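July 16, 2019 - Joelle Hattar

4.2 Evening rounds with the Movis unit

The biggest surprise of the Erolholm trial was how quickly couriers made the robot part of their own routine. All six had walked the late route alone; by March they were planning it around the robot, sending it down the long straight streets (Figure 3) and keeping the doorstep work for themselves. Walking time per shift fell by almost 40 minutes - a wonderful result for people with tired knees! Couriers also asked to set the stop order themselves, and Pugh agreed.

Figure 3. Residential street at dusk, from the robot. 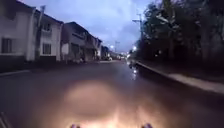 Section 4.3 looks at how the couriers used that extra time.

Last updated July 2019
© Cudico | Contact | Back to top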